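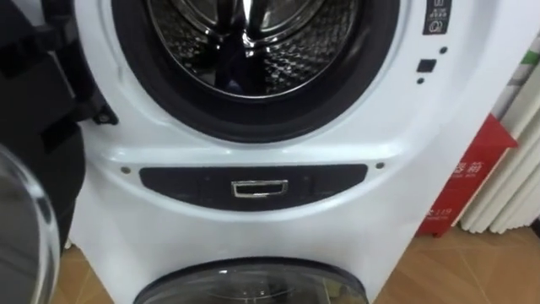
El tambor de una lavadora, con una prenda oscura en el fondo.

26 de septiembre de 2019
Por Viorica Dumitrescu

¿Por qué encoge el jersey de lana?

Seguro que alguna vez os ha pasado, o le ha pasado a alguien de casa: metes en la lavadora tu jersey preferido y sale uno que le quedaría bien a tu oso de peluche. ¡Qué disgusto!

Para entenderlo hay que mirar la lana muy, muy de cerca. Cada pelito de oveja está cubierto de escamas diminutas, parecidas a las tejas de un tejado. Con el agua caliente y tantas vueltas, los pelitos se mueven, las escamas se enganchan unas con otras – y luego ya no hay quien las suelte. La tela se vuelve más gruesa y más pequeña. A eso lo llamamos fieltro, y hay quien lo hace a propósito para fabricar sombreros o zapatillas.

En junio, mi abuela lavó a 70 grados un gorro mío de lana. Ahora lo lleva mi muñeca Sandu.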